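Tirthorpe Community Boards > Home and Workshop > Furniture

Wobbly white tables, fix or replace?

jostitz_dan
We have a back room with a wood plank floor, pale blue-gray walls and a couple of white rectangular tables with thin white legs. Both rock if you lean on a corner. I tried folded cardboard under the feet and it lasted a day. Before I spend money, is there a proper way to level these or are thin legs always going to wobble?

plainbevel
Put the table somewhere else in the room first. If it stops rocking, your floor is the problem. Plank floors are rarely flat.

jostitz_dan
Moved one to the wall by the baseboard and it was better but still not right. So a bit of both, I guess.
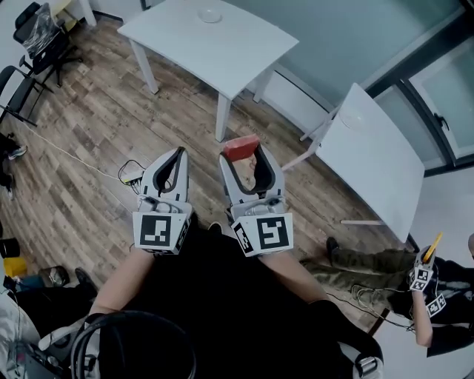 The other one I want to sort out before winter, so November at the latest. The legs feel solid where they meet the top. It's more that one foot never seems to touch. I'd like to keep both tables if I can, they're a good size and easy to wipe down.

Sylvie Desjardins
Check the leg bolts even if they feel solid. Tip the table over, back each bolt off half a turn, stand it upright so the legs settle, then tighten again a little at a time. I did this with a desk I was ready to throw out and it has been fine for two years.

plainbevel
I disagree with backing them off. If the legs screw into particle board you can strip the hole, and then you really do need a new table. Just snug them up and leave it.

Sylvie Desjardins
Half a turn isn't going to strip anything. Forcing a bolt that's already crooked will.

hua_lane86
Do the feet unscrew? A lot of these have a threaded foot with some adjustment in it.

jostitz_dan
Just looked. Two turn, two are stuck.

hua_lane86
Drop of oil on the stuck ones, leave it overnight, then use pliers with a rag around the foot.

Lukian Kovalchuk
Felt pads also come in different thicknesses. I got a pack of 92 from the hardware place in Nindport and I've still got most of them. Stack two under the short leg. They won't scratch the planks either.

plainbevel
Felt packs down. You'll be back in a month with the same wobble. Rubber is better.

Lukian Kovalchuk
Rubber left marks on my floor. Depends on the finish.

jostitz_dan
Bolts were loose on one leg after all, maybe a quarter turn. Going to oil the feet tonight and try felt only if that doesn't do it. Will post again when I've had a go at the second table.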